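Chapter 4

The Washing Comes Back

I started writing this chapter at my own kitchen table in September, with a heap of clean clothes on the chair opposite me, and I'm afraid the heap was still there when I finished. So please don't imagine you are being taught by somebody who has it all under control! I have taught household skills at the college in Ulville for 15 years, and I still own a chair that nobody can sit on.

The first three chapters dealt with getting clothes clean: sorting, washing, drying. Most books on the subject stop there, more or less, as if a shirt flew back to its place by itself once the pegs came off. But ask any group of students where things go wrong at home and they'll talk about what comes afterwards. Rebecca Villa, who shared a flat with three others while she was on my course, wrote in her diary for the first assignment: "We wash on time. We dry on time. Then it lives in the basket until we've worn it all, and the basket is empty, and we wash again." I've read that sentence out to every new group and there is always a guilty sort of laugh.

So this chapter is about the basket and the rail, and the short trip between them. It's a very small piece of work when you look at one garment. It only gets big when you let it pile up, and when the place where you do it is badly set out (mine was, for years, and I blamed myself for being lazy when what I really needed was to move a rail).

What you'll be able to do by the end

You should be able to set up a hanging place in a small room, decide quickly what hangs and what folds, put a shirt, a dress and a pair of trousers on a hanger so that they keep their shape, and work through a full basket without stopping halfway. You'll also plan a routine for a household that isn't your own, and that's the part people find hardest.

You'll want a basket, a rail of any kind, a dozen hangers and some washing. Real washing, please. Nicely ironed samples teach you nothing at all.

4.1 Where the work happens 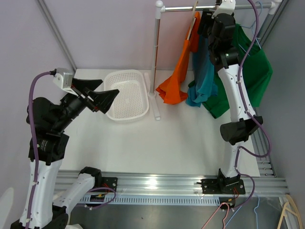
My first rule for a hanging place is that you shouldn't have to walk. If the basket is in the bathroom and the wardrobe is at the end of the hall, you'll carry things over in armfuls, the armful will land on the bed, and there it will stay. Put the two within one reach of each other and most of the trouble goes away. You don't need much to manage it: a plain white plastic basket with a chrome rod above, held up on a white pole with its foot resting on the same table, is as simple as a hanging place gets, and everything is close by. I like a light table top too. A dark sock shows up on it at once, and so does a stray button.

Height comes next. If you're working on a table, raise the basket's contents to your hands and spare your back. If your basket sits on the floor, stand a low stool under it. The rod wants to be somewhere between your chest and your eyes. Higher than that and your arms will ache before you're through the shirts; lower and long dresses will trail.

Then look at the foot of your rail, if it's the freestanding kind. Is it sitting flat? A rail that rocks with nothing on it will rock a good deal more with a wet coat at one end. Load it from the middle outwards, and put the heavy things nearest the upright.

Corners are good places, by the way, and most homes have one going to waste. Two walls keep the clutter from spreading, and you can't walk through a corner, so you won't be knocking sleeves off all day. Just leave a hand's width between the clothes and the wall so that air can move.

4.2 The hanger before the garment

Watch somebody hang up a shirt and you'll usually see them take the shirt first, and then go looking for a hanger with their one free hand. The shirt gets crushed under an arm. A second hanger comes off the rail tangled with the first. A bit of bad language follows.

Try it the other way about. Put your empty hangers on the rod before you start, all with their hooks facing the same way, and bunch them at one end. Now you can take a garment from the basket with both hands, give it a shake, lay it flat, and only then reach for the hanger. Emilian Cozma, who ran the costume store at the Gorkis theatre before he came to teach with me, used to make beginners do nothing but this for a whole morning. I thought it was a bit harsh until I tried it. By lunch they were twice as quick, and the shirts looked better as well.

For anything with a narrow neck, put the hanger in from the hem and bring it up inside. Forcing it down through the collar stretches the knit, and a stretched collar never quite goes back. For a button-up shirt, fasten the top button and one in the middle. Trousers go over the bar folded along the crease, with the heavier end slightly shorter than the other so they don't creep off in the night.

Heavy jumpers shouldn't be hung at all. Fold them. I'll come back to this in 4.4, where Sibel Avcı has kindly let me use her folding chart.

Before you read on

Take one basket of clean washing, your own or somebody else's, and hang up only what belongs on a hanger. Don't fold anything yet. Note down the time when you start and the time when you finish, and make a small mark in your notebook each time you have to take a step away from the rail. Nevzat Aydoğan's group did this last year in a shared laundry room, and one of them filled a whole line with marks before she thought of dragging the basket closer.

Bring your notes to the next session. We'll use them in 4.3, when we draw the room from above and start moving things about.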